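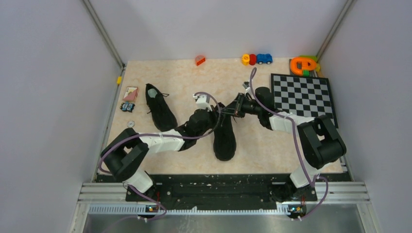 Toys and household stuff on the marble-look floor.

Home · Posts · Media · Likes

Moved to a smaller apartment in October, so a short thread on what I got rid of and what I kept.

Started with the kitchen. I owned 33 mugs. Kept six. The rest went to the thrift store on Turkska, which takes dishes until 4 pm.
12 replies · 30 likes

Books were harder. I had 200 and sold most of them through Vasomo – they pay by weight and pick up from the door. Cookbooks stayed.
4 replies · 18 likes

Toys: the kids each filled one bin. Anything that didn't fit went to their cousins. There was one argument, over a puzzle with a missing piece. We still have the puzzle.

The couch was too wide for the new stairs. Listed it at $605, got an offer the same night. We sit on floor cushions for now and my back has opinions.

Next up is the hall closet. I have not opened it yet.
9 replies · 41 likes · 3 shares

Recent
Semoritz shelf brackets, one year in
Hirano rice cooker – still works
Packing tape that doesn't split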